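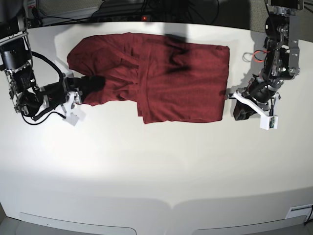
Kornside Wool & Delicates Wash, 49 oz

I started making this one for my own sweaters, and it's still the bottle I reach for at home! One capful does a sink full of cool water, and you don't need to rinse (though I usually do, old habits). It's good on wool, silk and most knits. Please test dark reds on a hidden seam first, they can bleed.

Scents: Ralley (cedar, a bit of orange) or unscented
Price: $7 for the travel size, 2 for $12
Washes per big bottle: 100

Big bottles of Ralley are back in November. Travel size ships now from our Tinine shop, and refills are welcome at the counter.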